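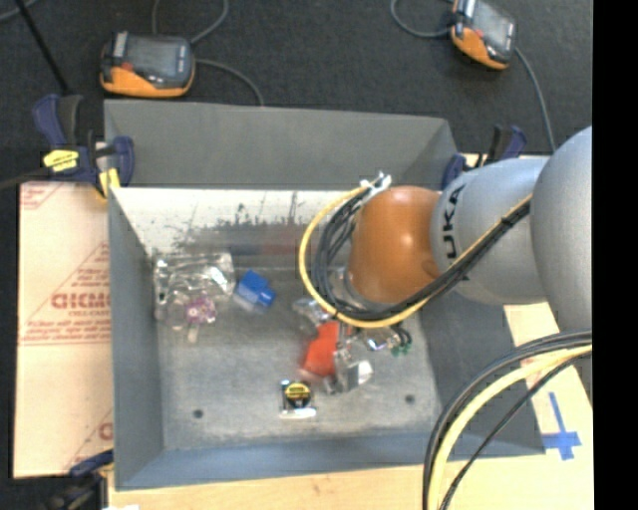 Venska bin-picking cell – hire or buy

I've run the returns bench at Navham for years, and I'll admit I was the grumpy one when we first talked about getting a Venska in. It takes mixed items out of a metal bin one at a time, bagged bits and odd shapes included, so we don't stand there rummaging all day (my shoulders are very grateful!).

What's changed for us? Sumaiya Saha used to pick by hand and now looks after two cells, sorting out whatever the arm leaves behind. Yareli Barajas does the checking and labelling, and she's trained up to change grippers too. Clear wrapping is still the tricky one – keep a person nearby for that.

Hire is £828 a month, with a 90 day minimum. Setup and a day's training for your team come to £1283, paid once. Allow 34 kg for the bin and stand.

Orders in by 10th May go out in June. Ring the Jisness workshop and ask for me if you'd like to come and have a go.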